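Student project report
Sorting and storage of small play items: a floor layout study
Author: Žofie Bednárik
28 Jun 2000

1. Purpose

The project looked at how mixed play items of very different size should be laid out on a floor before they are put away, and in what order they should then be picked up. The items came from the play corner of the Birkcombe day centre, which keeps soft toys, board games and loose game pieces in the same three bins. Staff there reported that small pieces were lost more often than large ones, and that the bins were emptied onto the floor nearly every time a single item was wanted.

The work covers the tidying stage only. Cleaning, repair and replacement of items are outside the report.

2. Items

The full stock was listed in January and came to 126 entries. Each entry was placed in one of three classes:

Class A, soft items. Stuffed toys, cloth balls, dolls' clothes. They change shape when lifted and take up more room in a bin than their weight suggests.

Class B, flat rigid items. Folding boards, trays, picture frames without glass. They keep their shape but need a slot or a shelf. Laid flat at the bottom of a bin they cannot be reached.

Class C, small rigid items. Chips, counters, dice, short metal pieces. They roll or slide and will go under a skirting board if there is a gap.

Class C made up 74 entries, which was more than expected. A set of counters was entered once and not piece by piece, so the number of loose objects is higher than the list shows.

3. Floor area

Hard floor was chosen over carpet. On carpet the Class C items stay where they are dropped, which hides the problem the study was meant to look at. The drawback of a hard surface is the joint between floor and wall. Any opening there is a place for a chip to go, and it should be sealed with tape or a strip before small pieces are put down.

A second point concerns pattern. A veined or marbled floor makes pale items harder to find by eye. White chips are the worst case. Dark boards stand out well on the same floor and can be used as a marker: if small pieces are always set down beside the board, the person tidying knows where to look first.

4. Method

Each layout used one item from Class A, one from Class B and up to three from Class C. The soft item was set at the front, where it could be reached without stepping over anything. The board was set towards the back, with the small pieces beside it.

Two pick-up orders were compared.

Order 1: soft item first, then board, then small pieces.
Order 2: small pieces first, then board, then soft item.

Items went into three containers: an open bin for Class A, an upright rack for Class B and a lidded tub for Class C. The bin and rack were Murkeo stock already at the centre. The tub was bought from Leemans in Vanov and had a screw lid, later changed for a press lid, as the screw lid took too long with one hand.

5. Results

Order 1 was easier to carry out. With the soft toy gone the front of the floor is clear, and the board can be lifted without leaning across. Its weakness is that the board is moved while small pieces are still lying next to it. In 5 runs a piece was pushed by the edge of the board and had to be looked for.

Order 2 avoided this but was slower. The person has to go round the soft item twice, and in practice most people moved the toy out of the way by hand, which adds a step that the method did not allow for.

A mixed order was then tried: soft item, small pieces, board. No piece was displaced in any run of the mixed order, and those taking part preferred it. It was not tested with more than one soft item on the floor.

6. Handling notes

Soft toys should be held round the body. Scarves, jackets and other sewn-on or tied clothing are easy to grip but pull loose with repeated use — two of the toys on the list already had torn seams at the neck. Holding from both sides keeps the toy level and spreads the load.

Folding boards should be closed before they are lifted where the hinge allows it. Some boards store their pieces inside, so the catch should be checked as well.

Short cylindrical pieces should be stood on end if they will stand. Lying on their side they roll at a light touch.

7. Limits

All runs were done on one type of floor. Lighting was not varied. The tub was always placed on the right, which suits right-handed users, and no left-handed person took part.

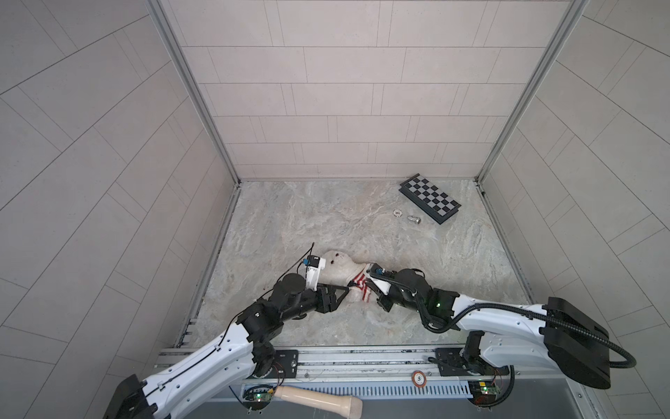
Figure 1. Layout on the marbled floor: soft toy in the foreground, chessboard towards the back wall with the chip and metal piece to its left.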